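Wednesday, August
Narayanan Marar
4 min read

Shrinkage, wool blends, continued. Started 7.10 before the building warmed up. Doğukan on the washers, me on the bench and the scale.

Picking up where the last entry stopped: Durkmont yarn still growing on the first wash and then pulling back hard on the third. Skitska does nothing on the first, shrinks on the second, then sits there. Two different animals. I had them in the one table and that was a mistake, split them tonight.

Water hardness first. Bowen tap is not the same as the jug water we used in the spring, so none of the spring numbers go in the summary. Doğukan disagrees, says the difference is inside the noise. Maybe. Leaving them out untill he shows me the noise.

Swatches: 25 in this batch, all stocking stitch, all off the same machine, cast on at the same tension dial setting. Blocked flat on the rack, pins out before measuring. Do NOT measure with pins in, it was done on Monday's lot and the widths are garbage. Measured widthwise at the middle, not at the edge. Edges curl and you end up measuring your own thumb.

Wash 1, cool, gentle, wool liquid. Fine.
Wash 2, cool, gentle, same. Fine, except the drum stopped partway with the door light on and Doğukan restarted it. So wash 2 is wash 2 and a bit. Marked on the sheet with a W.
Wash 3, warm. This is where it goes wrong for Durkmont. Rows closing up much more than stitches, so anything striped gets squat, the bands go narrow while the chest stays put. A customer would say it got short, and they'd be right.

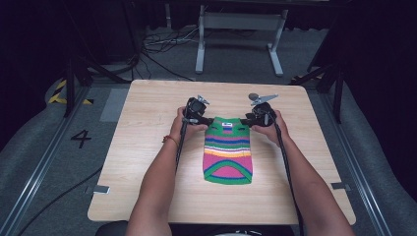

Colour bleed, separate question, keep it separate. White cotton strip basted to each swatch, cut off after wash 3, taped in the back of this book. Red is the worst, no surprise. The greens are clean. Pink very slightly grey under the lamp but I want daylight before I write that down as a result. Orange not tested, cone didn't come.

Harkard rang re the cone. Says it left the warehouse, can't say which warehouse. They've invoiced for 2,494 grams and the delivery slip says 1,560. Rang back, got the machine. Doğukan to chase, he has more patience on the phone and a better voice for it.

Kitchen scale vs lab scale: kitchen one drifts when the extractor fan is on. Took me most of the morning to work that out. It's the bench shaking, the scale is fine. Moved it to the windowsill and it settled. All dry weights before 11 need redoing, all of them, sorry. Stickers on the bags that are affected, orange ones.

Dry weights also depend on how long they've been out of the airing cupboard. Wool drinks the room. Pull one, weigh one, put it back. Don't line them up on the bench and go down the row like I did, the last one had picked up enough to see on the readout.

Steam. Tried the hand steamer on 7 of the wash 3 swatches to see if length comes back. Some does. Held an inch off the surface, no pressing, then patted out to the template and left to cool under its own weight. Length looked good hot, less good cold. Will remeasure in the morning before anyone gets excited. If it holds overnight then the care card can say steam to reshape and we don't have to change the yarn. If it dosen't, I think we're talking about adding rows at the start, which means redoing the grading for every size, which I would very much like to avoid.

Ribbing is its own problem. Relaxes when everything else tightens. Cuffs flare. Not touching it this week.

Things used up: wool liquid (a cupful left), T-pins, masking tape. The good tape measure is missing, the one in the drawer reads short because someone trimmed the end off. Binned it.

Template card is going soft at the corners from the steam. Cut a new one in acrylic if there's an offcut in the plastics bin.

To do
- reweigh the orange stickers
- steam swatches, cold measure, first thing
- strips in daylight, near the east window
- Doğukan: Harkard, cone and invoice
- descale the steamer, it spat
- look up what the spring lot was rinsed in, it isn't in the book

Rack is full so nothing new goes in the wash tonight. Left the window open a crack.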